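The Jurbridge Gauge

The river gauge at Jurbridge was read twice a day, at seven and at seven. Lukian Chornovol had the evening reading. He had inherited it from a man named Prokolow, along with a key, a flashlight and a ledger ruled in columns for date, hour, stage, weather and remarks.

The gauge itself was an enameled staff bolted to the downstream side of the second pier. It was marked in hundredths of a meter. A reader stood on the iron steps, waited for a full cycle of surface movement, took the high and the low, and entered the mean. In still water this took less than a minute. In wind it could take a quarter of an hour, and on ice it was done through a hole kept open with a bar.

The Zakharchenko Company, which ran the lock and paid for the readings, had installed a pressure sensor in July of the previous year. It sat in a pipe in the bank and reported every five minutes. The company kept the manual readings as a check on it. The contract said the two had to agree within 3 centimeters. When they did not, the sensor was to be cleaned and the reader was to be asked whether he had been sober.

For most of the spring they agreed. Then the evening values began to separate. The staff read high against the sensor by one centimeter, then by two. The morning values, taken by Birdie Ostrowski, stayed where they were.

Birdie worked at the company office and read the gauge on her way in. She plotted both series on the same sheet and brought it to Lukian's kitchen, where she laid it across the table and held it flat with the sugar bowl.

"Yours drift," she said. "Mine don't."

"Same staff," said Lukian.

"Same staff. Same river. I checked your arithmetic back to the first of the year."

"And?"

"One error. You carried a five as a three. It doesn't explain anything."

He looked at the sheet for some time. The two lines ran together like rails and then his lifted away, evenly, with no steps in it. A slipped bolt would have made a step. Silt in the sensor pipe would have moved both of them.
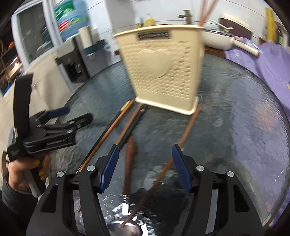 What would make a river stand higher on the staff at night than in the pipe? Something in the channel between them, holding the water back on one side during those hours and letting it go before morning.

Birdie had reached the same conclusion on the walk over and had not wanted to say it first. The sensor pipe was 242 meters below the bridge. Between the two there was a bend, a gravel bar, the outfall of the old Kulto tannery and nothing else that appeared on the survey.

They went down on the evening of 13 Jun 2021. Lukian took the reading at seven and entered it. High 1.86, low 1.82, mean 1.84. Wind light, from the west. Birdie called up the sensor value on her telephone. It gave 1.81, corrected to the same datum.

"That's the limit," she said.

"It's inside the limit."

"It's on the limit, Lukian."

They walked the bank. The path was overgrown past the bend and they went in single file. At the tannery outfall the sluice frame was still standing, two concrete posts with a slot cut in each. It had been dry and open for as long as either of them had worked there. Now there were boards in the slots of a second frame, a newer one, set out in the channel itself. The top board was an inch under water. The river went over it in a smooth sheet and made very little noise.

On the far bank an old man was sitting on a crate with a net across his knees. He had a length of rope made fast to the top board and the other end looped around a stake.

"Prokolow," said Lukian.

"You're late," the old man called. "I thought you'd have it at one centimeter."

"You're obstructing a navigable channel," said Birdie.

"Only from six to midnight. Nothing goes through the lock after six. The eels come up against the boards when it gets dark and I take them out. Then I pull the boards." He considered her. "How much is it now?"

"Three."

"I added a board on Thursday," he said. "That would be right."

He told them he had built the frame over the winter, out of lumber that had cost him 2000, and that he had expected a letter by April. In his own time on the gauge he had caught a sunken barge by a difference of one centimeter. He seemed disappointed in the company and in the contract tolerance, which he considered loose.

Birdie wrote down the dimensions of the boards. Lukian held the flashlight for her, although it was still light enough to see.

They went back up the path without saying much. At the bridge he unlocked the box, took out the ledger and opened it to the day's line. The stage was correct and he left it. In the remarks column, where Prokolow had once written "barge" and underlined it, he wrote "eels," and gave the ledger to Birdie to initial.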